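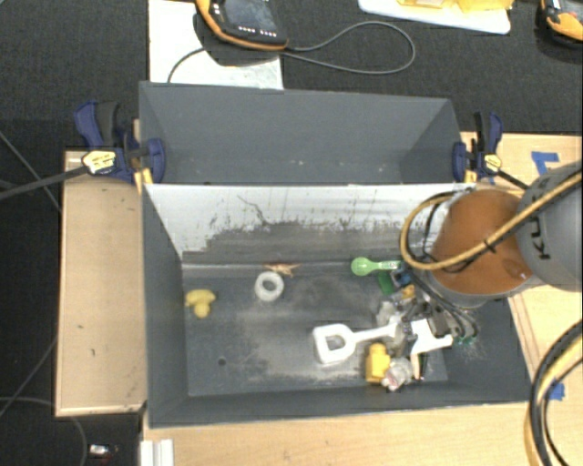 Arm on the mixed toy returns - what happens to the people on the bench?

Last updated: May

tealeaf_and_toast
Right, so I'm on the returns side at Flirnbridge, and we've had the arm going on mixed toys for 8 weeks now. Odds and ends go in the grey bin, arm goes in, picks something out, next one. Spades, scoops, little plastic animals and whatever else gets sent back without its box. I used to do that by hand for a full shift and my shoulders knew all about it.

What I want to ask is how it's gone for people elsewhere. My job has gone from sorting to what they call "tending", which means I fill the bin, clear whatever it won't take and press the button on the pendant when it stops. Pay's the same. I don't hate it! But I used to chat all day across the bench and now there's one of me where there were three, and the other two are over on packing. Is that how it's gone for the rest of you?

gritbin
We had the same at Purnanville, only with kitchen bits. First month was awful, it stopped every few minutes and I was run ragged. After that it calmed down and I was bored stiff. I still don't know which was worse.

One thing I'd push for early is a proper job title. We were "operators" on the rota and "sorters" on the payslip for ages, and when the grades got looked at, guess which one they went by.

marrowfat
I'll be the grump then. I don't think tending is a job, it's half a job with the good half taken out. When I sorted by hand I could do 582 pieces on a decent shift and I was proud of that. Now the screen says the number and it isn't mine. My lad asked what I do at work and I said I watch a bin.

tealeaf_and_toast
Ha, I know what you mean about the number. Ours went up on the wall by the kettle. I've asked for it to come down.

Can I ask what yours is like with see-through stuff? Crinkly clear plastic is the thing I seem to be forever fishing out myself. Spades with the hollow handles I expected trouble with and they've mostly been fine.

gritbin
Bags and film, yes, dreadful. We ended up taking all the wrapping off before it went in the bin, so that's another little job that wasn't on anybody's list. I timed a week of it and wrote it down - 84 minutes. It went to my team lead on paper and we got it put into the shift plan. Write yours down, it's worth it.

pennyfarthing_ish
Bit of a different view from me. I've got a bad wrist and I'd have had to leave sorting altogether. The arm kept me in work. I do the teaching now, which is moving it about with the pendant and saving the positions, and I went on the Rahimi course for it (two days, decent sandwiches). I'd never touched a computer at work before that. So when people say the good half has gone, well, it depends which half was hurting you.

marrowfat
Fair enough about the wrist, and I'm glad for you. But how many of you got the course? One on ours. The rest were told to ask her. That's my gripe really, more than the machine.

pennyfarthing_ish
Two out of our lot, so no, not many. I've been showing the others in the quiet bit after the 3 o'clock break, but it's not official and I don't get anything for it. I do think everybody who stands next to it should get the training.

boxcutter_bev
Coming in from Boltow, where ours arrives next month. This is really useful, thank you. We've been told no job losses, just moves, and I've been told my bench is one of the ones going. Did any of you get a say in where you were moved to?

gritbin
We got a form with three choices and I got my second. Ask for the form! If they haven't got one, ask them to make one. And ask about hours too, because ours tried to slip an earlier start in alongside it.

tealeaf_and_toast
No form here, we were just told. The two who went to packing weren't happy at first. One of them likes it now (more people to natter to), the other's still asking to come back and do swaps with me. I'd be all for that, week on and week off. I've put it in writing and I'm waiting to hear.

marrowfat
Swaps is the first sensible idea in this thread. I'd do the bin one week in two without moaning. Well, with less moaning.

boxcutter_bev
Nicking the swaps idea for our meeting. I'll come back and say how it went.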